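Section 4. Preparing the Work Surface and Laying Out the Assembly Board

4.1 Scope

This section applies to the Tasten assembly board and the parts supplied with it. It covers the table, the backdrop, the placement of the board, and the layout of parts before a session begins. Storage of the parts between sessions is covered in Section 6.

4.2 Table and Backdrop

1. Select a level table with a dark, matte top. A glossy top may be used only if the Fliltier cover cloth is laid over it and pulled flat.

2. Wipe the table with a dry cloth. Do not use spray cleaner. Residue allows the board to slide.

3. Hang the black curtain behind the table so that it reaches the level of the tabletop or lower. Folds in the fabric are acceptable. Gaps between panels are not.

4. Clear the table of all items that do not belong to the set, including packaging and the parts list.

Note: Where two tables are pushed together, the board must rest entirely on one of them. A seam under the board will cause it to rock.

4.3 Placing the Board

5. Carry the board with both hands and lower it onto the center of the table, printed side up.

6. Turn the board so that the long side runs away from the operator's position.

7. Press lightly on each corner in turn. If a corner lifts, remove the board, check the underside for debris, and repeat step 5.

Caution: Do not pick up the board while parts are standing on it. The clear plates are not fastened at this stage and may fall.

4.4 Laying Out the Parts

8. Place each plate on its printed outline. Peel the protective film from both faces before first use.

9. Set out the blue parts, beginning at the far end of the board and working toward the operator. Parts that stand upright go on their plates first; flat parts follow.

10. Place the gear and the round parts so that there is free space on every side. They are difficult to lift when they touch a neighboring part.

Layout on the table, with the backdrop in place:
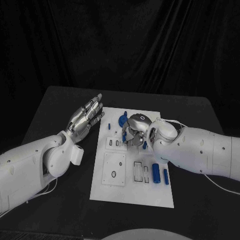
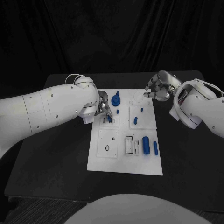
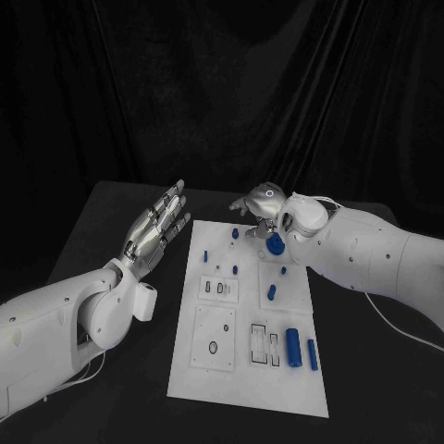
11. Compare the finished layout with the layout card in the lid of the parts case. Correct any part that stands outside its outline before continuing.

12. Record the board number and the case number on the session sheet. The two numbers are not interchangeable — a Chu case may be paired with any board, but the pairing must be written down each time.

4.5 Restoring the Layout

At the end of each run, return all parts to their starting outlines. A part that has been dropped on the floor must be inspected for chips along its edges and wiped before it goes back on the board. Damaged parts are to be placed in the reject bag and replaced from the spares tray. Do not trim or sand a damaged part to make it fit.

The plates should be cleaned with a microfiber cloth whenever fingerprints are visible. Alcohol and window cleaner will cloud the surface and are not permitted.

4.6 Service Intervals

Inspect the printed outlines every 500 runs. Replace the printed sheet at 1000 runs, or earlier if any outline is no longer legible from the operator's position. Replacement sheets are ordered under part number 2450 and are supplied in packs of 2. Store unused sheets flat in the original sleeve.

Sites using the Polico storage cabinet should keep the board on the lowest shelf. The upper shelves are intended for parts cases only.

Caution: Do not store the board on its edge. A board that has bowed cannot be flattened and must be withdrawn from use.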